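A bare bulb is enough for a desk

Most desk lamps are over-built. A shade and a jointed arm add weight, and neither improves the light for reading.

A frosted bulb in a plain white collar, on a ribbed black base, takes up little of a worktop — and the cord can simply lie on the wood.

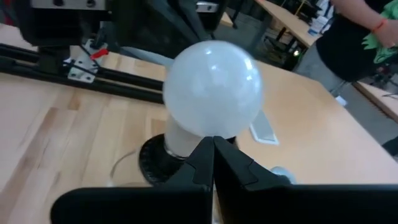

The case against

Glare, mainly. Keep the bulb below eye level.

Geetha Palaniappan

Recent
Tula: 18 months with one shelf
Govach hooks, reviewed
Why I stopped oiling in June

Contact | © Dinen | Back to top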